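The Quiet Pleasures of Gray

Ask Danuta Rutkowska what color her workroom is and she'll say gray, and then she'll talk for twenty minutes and you'll never hear the word used the same way twice. There's dove and pewter and wet slate. There's the gray of a pencil rubbed with a thumb, and the one she calls "Sunday soup," which I can't explain but recognized the moment she pointed at it.

She runs Clodwood, a tiny paint studio on the second floor of a former button warehouse, where she and Cyprian Sowa mix small batches for people who are fussy about their walls, their cabinets and (in one glorious case) the inside of a piano. The shelves hold 472 jars of test color. I had planned to stay an hour. I stayed until the light went.

And the light is the whole thing! At nine in the morning the sample boards by the window look cool, nearly blue. Come back after lunch and the same boards have drifted toward oatmeal. Sowa keeps 27 of them propped along a ledge and moves them all day long, upright, flat, tilted, turned to face the corner, and he scribbles in a school notebook as he goes. He has filled four of those notebooks so far. His favorite entry reads, in full, "Greenish again. Good."

Gray picks up whatever is near it, he told me, and the trick is to get close and stay there long enough for your eyes to give up on the idea of one color. So I tried it, nose nearly on the surface, feeling a bit silly for a minute and then not silly at all. The blue slid off into beige. The beige had some olive in it. I could have sworn there was a little pink, way down low.

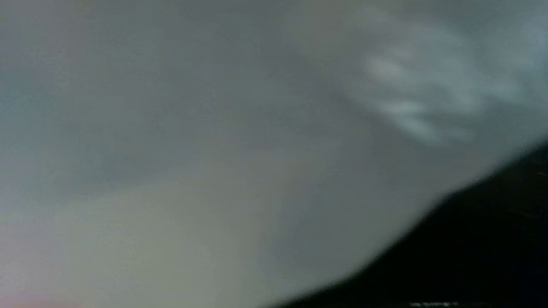

Ljubica Tomić has never trusted a gray that looks good at noon, and she told me so before I had my coat off. Try it at six in the evening with one lamp on, she said, and if you still like it then, buy the big can. She lived for years with a hallway that turned lavender every winter afternoon, and she has not forgiven it.

Rutkowska loves that story. She has repainted her own kitchen more times than she'll admit, and the current color, which she named Panicker after the street she grew up on, took 23 tries. The early ones were too clean, she says. A drop of ochre helped, then a smaller drop of red, and then she left the jar alone for a week and liked it better when she came back.

If you'd like to try this at home, you don't need a studio. Paint a piece of card as big as a tea tray, two coats, and leave a white border so the old wall color doesn't leak into your judgment. Tape it beside the thing you can't change, like the floor or the sofa. Look at it with breakfast and again with the dishes. Move it to the darkest corner you've got. Curved things are worth painting too, an old bowl or a lampshade, as a single coat on a bend will show you half a dozen shades that a flat board keeps to itself.

I went home in July heat with three jars in my bag and a card already taped up in my head. The one by the stairs is Sunday soup. At breakfast it's a bit blue.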